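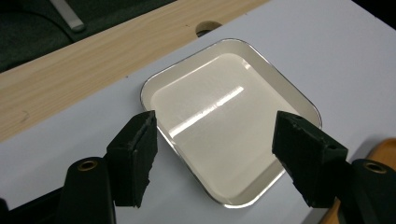 Ruvon posts -- coordinated account set, v2

What's in it: 647 accounts flagged as one network, plus posts, repost links and reply chains. Pulled from Ruvon's public pages. Mostly local politics, a lot of it on the Nesbridge water vote. Second file has 700 regular accounts from the same topics, for comparison.

Files
accounts.csv -- one row per account, handles hashed
posts.jsonl -- text, hour posted, language
links.csv -- who reposted who

Labels: done by hand, two passes. Flag means shared text plus shared timing inside a 24 minute window. We do not say who ran it. Please dont use this set to claim a country.

Known problems
Deleted posts are gone, no way to get them back. 455 accounts changed names at least once, hashes follow the first name only. Lodhi subset is thin and leans toward weekend posts. Timestamps are server time, not local.

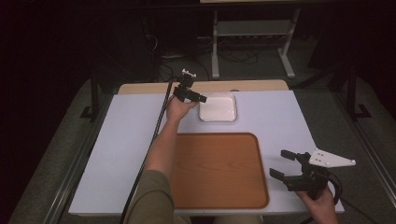
Lulemow wrote in that the window is too tight and misses slow networks, the kind that repost the same line a day later. Fair. Wider window is planned for v3, old labels stay in thier own column so results can still be compared.

License: research use only. No re-identifying accounts. Bugs go in the tracker, checked Friday.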